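Haushaltsrobotik (Manipulation)

Als Haushaltsrobotik im engeren Sinn wird der Einsatz frei programmierbarer oder lernender Greifsysteme für Arbeiten in Wohnräumen bezeichnet, etwa Aufräumen, Sortieren, Wäschefalten oder das Einräumen von Geschirr. Davon abzugrenzen sind Einzweckgeräte wie Saug- und Mähroboter, die keine Gegenstände handhaben. Die Frage, ob Maschinen solche Arbeiten bereits zuverlässig ausführen können, wird in der Fachliteratur überwiegend mit Einschränkungen beantwortet: Einzelne Handgriffe gelingen unter bekannten Bedingungen, vollständige Tätigkeiten in wechselnder Umgebung dagegen nur teilweise.

Abgrenzung zur Industrierobotik

In der Fertigung sind Lage, Form und Zuführung der Werkstücke festgelegt. Vorrichtungen, Magazine und Förderbänder verringern die Unsicherheit so weit, dass der Roboter dieselbe Bahn wiederholen kann. Im Haushalt fehlt diese Vorbereitung. Gegenstände liegen übereinander, sind verformbar, durchsichtig oder teilweise verdeckt, und ihre Anordnung ändert sich von Tag zu Tag. Auch in Werkstätten mit kleinen Losgrößen, beim Kommissionieren und beim Verpacken treten vergleichbare Verhältnisse auf, weshalb beide Anwendungsfelder häufig gemeinsam untersucht werden.

Greifertypen

Verbreitet sind Parallelgreifer mit zwei Fingern, Sauggreifer und mehrfingrige Hände. Der Parallelgreifer ist mechanisch einfach und gut regelbar, kann einen Gegenstand in der Hand jedoch kaum umorientieren. Ein Stift, ein Löffel oder eine Zahnbürste muss daher so gefasst werden, dass die Lage bereits zum Ablegen passt, oder zwischendurch abgelegt und neu gegriffen werden. Sauggreifer eignen sich für glatte, geschlossene Flächen und versagen an faltigen Folien oft durch Leckage.

Verpackte Kleinteile

Einzeln in Folie verpackte Hygieneartikel gelten als schwierige Objektklasse. Klarsichtfolie spiegelt, sodass Tiefenkameras an ihrer Oberfläche lückenhafte oder falsche Messwerte liefern. Die Kontur der Verpackung stimmt zudem nicht mit der Kontur des Inhalts überein. Greift der Roboter nur den überstehenden Folienrand, bleibt der Inhalt gegenüber den Fingern beweglich, und die Schwerkraft kann ihn aus der geplanten Lage drehen. Kameras am Handgelenk verkürzen den Abstand zum Objekt und erleichtern die Korrektur kurz vor dem Kontakt, werden aber durch die eigenen Finger teilweise verdeckt.

Eine in Klarsichtfolie verpackte Zahnbürste, am spitzen Ende der Hülle zwischen zwei schwarzen Greiferfingern gehalten; auf dem Tisch liegen weitere verpackte Zahnbürsten.
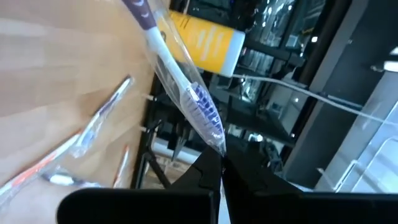 Leistungsbewertung

Eine einheitliche Prüfnorm für häusliche Manipulationsaufgaben hat sich nicht durchgesetzt. Gebräuchlich ist die Erfolgsquote über eine feste Zahl von Versuchen, ergänzt um die Ausführungszeit und die Zahl menschlicher Eingriffe. Heriberto Ayala wertete für das Projekt Droltunar 2097 Greifversuche an verpackten Kleinteilen aus und unterschied dabei 13 Fehlerarten. Am häufigsten waren das Abrutschen an der Folie und das gleichzeitige Erfassen von 2 Packungen. Beide Fehler wurden vom System oft nicht erkannt, da der Greifer in beiden Fällen zunächst einen Widerstand meldete.

Die Vergleichbarkeit solcher Angaben ist begrenzt. Versuchsreihen unterscheiden sich in Beleuchtung, Ausgangslage und Abbruchkriterium. Eine Quote, die an vereinzelten Gegenständen ermittelt wurde, lässt sich nicht auf gefüllte Schubladen oder Körbe übertragen.

Lernverfahren

Neuere Systeme werden überwiegend aus Vorführungen trainiert, bei denen ein Mensch den Arm fernsteuert oder ein Handgerät mit gleicher Fingergeometrie führt. Aufgezeichnet werden Kamerabilder, Gelenkstellungen und Öffnungsweite. Die Plattform Siro verwendet ausschließlich ferngesteuerte Vorführungen, während Zarkar diese mit simulierten Abläufen mischt. Simulationen bilden starre Körper hinreichend ab; Folie, Textilien und Kabel bleiben problematisch.

Stand der Anwendung

Im gewerblichen Bereich werden Greifroboter für das Sortieren verpackter Ware eingesetzt, meist mit einer Person, die Störfälle an mehreren Stationen behebt. Der Hersteller Poon gibt für seine Verpackungszelle einen Betrieb ohne Schutzzaun an, beschränkt die Verfahrgeschwindigkeit dabei jedoch deutlich. In Privathaushalten sind manipulierende Roboter bislang vor allem in Erprobungen anzutreffen. Als Hindernisse werden Anschaffungskosten, Arbeitsgeschwindigkeit, Haftungsfragen und der Umgang mit Kameradaten aus Wohnräumen genannt.

Siehe auch

Griff in die Kiste
Servicerobotik
Teleoperation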